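9/2/22 - block stock, sheet-metal bin

Picked up where Ayman left off in July. The job is still to settle how the short blocks are stored and handed out, and whether the gray bin can stay in use or has to go back to Durgate for a new floor panel.

Weighed the last delivery from Khamphan before tipping any of it. Net 1,262 g for the mixed bag, which agrees with the slip. Checked a handful against the gauge. The greens are consistent in length. The reddish-brown ones vary more, and two were outside tolerance at one end - set aside in the tray marked REWORK. Ilham thinks the saw stop is creeping. I would look at the blade first.

Sanded the corners on the worst of them with 120 grit, by hand, a few strokes per edge. Any more than that and the corner radius is visible next to an untouched block. Wiped off the dust with a dry cloth. Do not use the Konance cleaner on these, it lifts the green.

Bin notes. Sloping walls do what they were meant to do and bring blocks back toward the floor. Short blocks can still come to rest standing on end against a wall, so shake down by hand before closing up. Floor panel is scuffed, no burrs found with a fingertip check along the seams. Smudge band on the inner back wall does not come off with water. Left it alone. 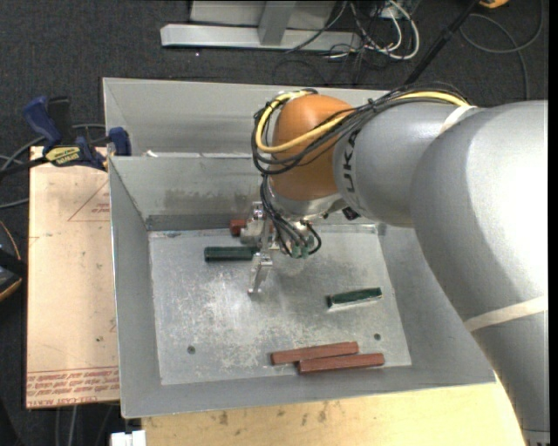 Green and reddish-brown blocks on the scuffed floor panel. Brownish band across the inner back wall.

Decision for now: keep the bin, keep both colors together, no divider. A divider would cost us floor area and the sorting is quick enough at the bench.

To do:
- ask Ayman for the July gauge readings, they are missing from sheet 31
- Ilham to check saw blade and stop
- quote from Durgate for a spare floor panel, same gauge sheet
- pick the scrap off the upper edge of the inner back wall
- new label for the REWORK tray

Recent entries
Saw stop: first measurements
Flununtitz paint samples, adhesion
Khamphan delivery, short count
Bench vise jaws replaced
Tray labels and where they go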